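Getting Dinner Out of a Small Kitchen

3/5/20

Nandi Steyn cooks six nights a week in a kitchen with one counter, a two-burner range and an oven that runs hot on the left side. She has fed her family out of it since she moved to Olteanu, and she doesn't plan to remodel.

"People come in and ask where the rest of it is," she says. "I tell them the rest is in the hall closet."

The closet holds the slow cooker, a stockpot and the Sturkell cast iron skillet she bought in February to replace one with a cracked handle. The skillet weighs more than the old one and takes longer to heat. She gives it a full 10 minutes over a medium flame before anything goes in. Chicken thighs go skin side down and stay there until they release from the pan.
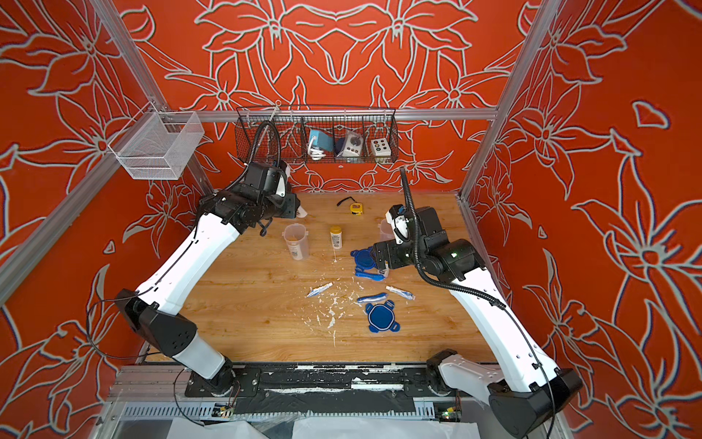 Red walls, lily pattern and a light wood tabletop.

Steyn does most of her chopping on Sunday nights. Onions, carrots and celery go into one container, peppers into another. She salts nothing until it is in the pan, as salted vegetables turn watery by the second day. Cooked beans keep four days in her refrigerator and rice keeps three.

Her neighbor Cirilo Maldonado works the other way. He shops every afternoon on his way home and cooks whatever he bought. His one fixed dish is a pork and white bean stew that starts with 800 grams of shoulder, cut large, and 2 bay leaves. He browns the meat in two batches, pours off most of the fat and lets the pot go for two hours with the cover slightly open.

They trade leftovers across the landing. Maldonado's stew freezes well. Steyn's potato dishes don't, and she has stopped trying. 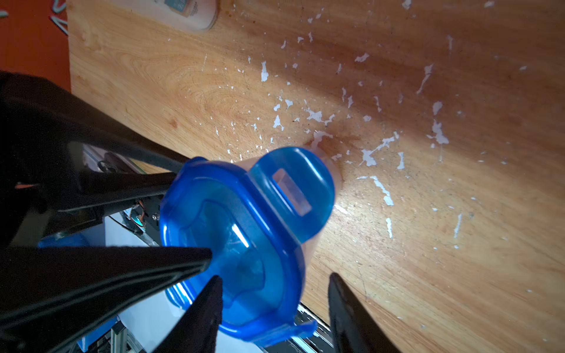 Both of them had trouble with storage at first. Steyn's advice is to pick one size of container and stay with it, so that everything stacks and any cover fits any bottom. She writes the contents and the day on masking tape. Maldonado uses old jam jars and leaves an inch at the top for soup to expand in the freezer.

For weeknights Steyn likes a sheet pan supper of sausage, cabbage and potatoes. The potatoes go in first, cut side down, at 425 degrees. After 20 minutes she adds the cabbage in thick wedges and the sausage on top, then turns the pan around halfway through the last 25 minutes to even out the heat. A spoonful of mustard thinned with vinegar goes over everything at the table.

She makes the same amount whether there are three people eating or five. What is left gets chopped up and fried with eggs in the morning.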